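The Patient Hand

Last updated: 24/07/2026

The first thing Raelene Ellery does when you arrive at Gekside is put the kettle on, and the second is hand you a gripper. It's a grey plastic thing with pale, tapering fingers, heavier than it looks, and you hold it much as you'd hold a watering can. You squeeze, the fingers close, and whatever you pick up becomes a small lesson for a robot that may be miles away and hasn't met you.

I was given mugs to begin with, which I gather is where everybody starts. Pick up the mug, turn it so the handle faces left, set it down, and do it again. Ewan Stubbs sat beside me with his tea going cold and told me, very kindly, that I was rushing. People do, he said. They move the way they would at home, with the washing-up half done and the telly on, and the robot learns to be hasty as well.
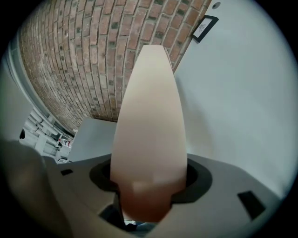

Slowing down is a lovely feeling once you stop fighting it. By my second go I had begun to notice how my wrist tips just before my fingers close (I'd been doing that for a lifetime without knowing), and Ewan said that little tip was exactly what he wanted. A single task might need 200 tries before Raelene is happy with it, and she'd like them from several people, left-handers included, so that the robot doesn't grow up with one person's habits.

Tayla Hoani prefers to teach by remote control, with a lever in each hand and her eyes on a screen. She came to it in April from a job icing cakes at Partington, and she reckons the two have a good deal in common! Her longest folding job, a set of tea towels, ran to 447 attempts, and she still talks about the corners with real affection.

I managed six mugs that Ewan was willing to keep. Raelene wrote my name on the sheet beside them, filled the kettle again and asked whether I'd ever tried teaching a teaspoon.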